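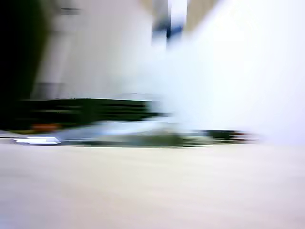 How often should a work table be cleared right down to the bare top?

Once a week if you use it daily, once a month if you don't. A wipe round the edges of things doesn't count. Everything off, wipe, dry, put back only what you'll use next.

Work table tips, mostly for one pushed up against a pale wall
Clorkside Tool Share, notes page. Put together by Morven MacLeish. Last tidied 2018-04-30

Clearing it

Get a crate or a big tray first. Then sweep the lot in, no sorting yet. Sorting while you clear is how you end up reading old instruction leaflets for an hour.

Dry brush before wet cloth. Sawdust, crumbs, thread ends, whatever it is. Wet it and you've made paste.

Warm water, tiny squirt of washing up liquid, cloth wrung out hard. Bare wood wants even less water than that. Wipe along the grain. Second cloth, plain water. Then a dry one. Leave the window open a bit.

Sticky label marks: cooking oil on a bit of kitchen roll, ten minutes, scrape with an old bank card. Then washing up liquid again or the oil just sits there collecting dust. Not on bare wood though, it stains. Ask me how I know.

Candle wax. Ice cube in a sandwich bag, hold it on till the wax goes hard, flick off with the card.

Glue: depends on the glue. PVA softens with warm water and patience. Superglue on a varnished top, leave it alone, the remover will take the varnish with it.

The wall behind

White walls show everything. Grey smudge at elbow height, dark line where the table back has been rubbing. Pull the table out by a hand's width and most of the rubbing stops. If things then roll down the gap, a strip of draught excluder along the back edge fills it. Foam sort, self adhesive. Clean the edge first or it peels off.

Smudges on matt emulsion: try a dry rubber first, the white kind. A surprising amount comes off. After that a barely damp sponge, dabbing. Rub matt paint and you get a shiny patch, and the shiny patch is worse than the smudge was.

Touching up. Keep a jam jar of the wall paint, filled right to the top, lid on tight, name of the colour and the room written on the jar. Not on the lid, lids get swapped. Use a small foam roller for anything bigger than a coin, brush marks catch the light. Feather it out. Old paint will have yellowed so do a test low down where the table hides it.

If you are repainting anyway go for a wipeable finish on that wall at least. Elis Parry did his in ordinary matt in October and was back at it with a roller before the clocks had hardly changed.

Light and glare

Bright light coming straight at you across a table is tiring, and you can't see what you're doing. Turn the table so the light comes from the side. Right handed, light from the left, other way about if you're left handed. Saves working in your own shadow.

Can't turn it? A sheet of tracing paper or greaseproof taped over the lower part of the window takes the harshness off. Cheap net does the same. Blind if you're flush.

For a lamp, set it low and to one side for sanding or checking a finish, scratches show up straight away. High up for cutting and measuring.

And don't leave things on a sunny table. Elastic bands perish, coloured card fades, glue sticks go to soup.

Stuff that lives on the table

Less than you think. A pot for pencils, a rule, scissors, a cloth. Other things should have to earn it.

Stacking trays and crates are good provided you can get at the bottom one without unstacking. Heavy things low. Most used at the front, roughly chest height if you've a choice. I had a stack four high for a while and never once opened the bottom tray, so now it's three and I haven't missed whatever was in it. (String, mostly.)

Dark trays and boxes: line them with white paper. Small screws and needles vanish in a dark tray. Change the paper when it gets grubby, takes a minute.

Label the short end, the end you see, in thick pen. Masking tape is fine. Write what's in it and not what you wish was in it. "Misc" is banned at the tool share, Elis's rule and a fair one.

The Nornitz shelf units people keep asking about, yes they wobble. Fix the top to the wall with the bracket in the little bag, the bag everyone throws out. If you've lost it a plain angle bracket does the job. Screw into the stud, or use proper plasterboard fixings. Check for pipes and cables befroe you drill!

Putting things up above

Pinboard over the table is handy, but leave a decent gap under it or you'll be forever knocking pins into your tea. Anything hanging down wants to stop well above your head when you're bent over the table. Long straps, aprons, bags: hook at the side of the table, out of the way of your arms.

Hang the board from two points, not one, or it swings and leaves a curved scuff on the paint. Felt pads on the bottom corners.

Getting the height right

Stand up, arms down, bend your elbows. For cutting and general work you want the top a bit lower than your elbow. For heavy work, lower still. Sitting down is another matter, most tables that suit a chair are too low to stand at and that's where the backache comes from.

Raising a table: wooden blocks with a shallow hole cut for each leg so it can't slide off. Never loose bricks. Same height all round obviously, but check the floor with a level first, it may not be. Ours wasn't.

If the legs rock, don't saw anything. Folded card under the short one till it stops, measure the card, cut a bit of cork to match, glue it on. Done.

Measurements folk ask for

The old bench top from the Van Dusen yard is 177 cm long and 65 cm deep, which goes through the Clorkside back door on its side and no other way. Measure your door before you come for it. And the turn in the hall.

The hardwearing oilcloth we covered the other table with came off the roll at Ceton Fabrics. Cut it a hand's width bigger all round, let it lie flat overnight so the creases drop, then staple underneath. Start in the middle of each side and work out to the corners. Fold corners like a parcel. Don't iron it.

Odds and ends

Magnet in a sandwich bag for dropped pins. Turn bag inside out over them, pull the magnet out, pins stay in the bag.

Old baking tray under anything that drips.

Scrap of non slip matting under whatever you're cutting on. The rubbery mesh kind. Wash it now and then, it gets linty and stops griping.

Blade snapped or blunt? Tape round it before it goes in a tin with a lid. Tin gets marked BLADES. Not loose in the bin, ever.

Cloths with oil on (linseed, Danish, any of the drying ones) get opened out flat and dried outside. Never screwed up in a corner, they can heat up and catch fire on their own.

More on sharpening when I get round to it. Corrections to Morven at the desk, or leave a note in the book.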